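Chapter 7
Observing a Two-Arm Workcell 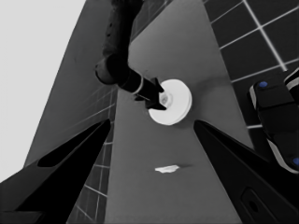 Figure 7.1 Simulated view from the left arm, looking along the tabletop. The gripper of the second arm is at the left side of the white disc.

Chapters 5 and 6 treated the single arm as a closed problem: one base, one tool, one list of positions. Most cells built for assembly or sorting hold at least two arms, and the second arm changes nearly every calculation made so far. Its links occupy space the first arm may need. Its gripper can hide the part from a sensor. Its motion has to be timed against the motion of its neighbor.

This chapter follows a demonstration given at the November open day of the Ouali training center in Sestport. The session was run by Chaimae Shawky and Benedito Lopes for a group of 28 visitors, most of them maintenance staff from the Gromow plants. It was given first in simulation and then on the hardware. The simulated part is used here for Sections 7.1 through 7.4, and the hardware is taken up in Section 7.5.

The task was deliberately small. A round part lay on a table between the arms. One arm was to take hold of it by the side and turn it a quarter turn; the other was to wait, its fingers open, until the part was released. Shawky stopped the program at several points and asked the visitors which arm was free to move. The answers differed more than she had expected — several visitors judged by the distance between the grippers alone and left the upper links out of account.

Figure 7.1 shows why that judgment is unsafe. From this viewpoint the two near fingers have open tabletop between them, and the small flat object on the table appears to be within easy reach. The second arm comes in from the far side, and its fingers overlap the edge of the disc. A straight move forward by the near gripper would bring it toward both the disc and the fingers at its edge. Whether the two arms would meet depends on joint angles that a single view does not supply.

Three terms are needed before the method can be stated.

Shared volume. The part of the cell that both arms can enter. It is fixed by the position of the bases and the length of the links, and it does not change during a program.

Claimed volume. The part of the shared volume that one arm occupies, or will occupy, during a given step. It includes the links and the wrist as well as the gripper.

Hold point. A position outside the shared volume at which an arm waits for a release signal. Each arm must have at least one.

In the open day program the full cycle was divided into 1,638 time steps, and the claimed volumes were checked at every one. Lopes noted that checking only the start and end of each move would have taken far less computing time and would have missed a contact between the elbows midway through the turn. A longer interval can be used if the links are enlarged in the model to allow for motion between checks. Section 7.3 gives the rule for choosing the margin, with a worked case from the Prornham cell, where a margin of 50 mm was applied to both arms.

Readers who have not completed the exercises on joint limits in Chapter 6 should do so now. The notation is unchanged, except that a subscript 1 or 2 is added to show which arm is meant.

7.1 Finding the Shared Volume

Begin with the bases. Let d be the distance between the two base axes, and let r1 and r2 be the greatest reach of each arm measured from its own axis to the fingertips. If d is greater than the sum of r1 and r2, the shared volume is empty and the arms may be programmed separately.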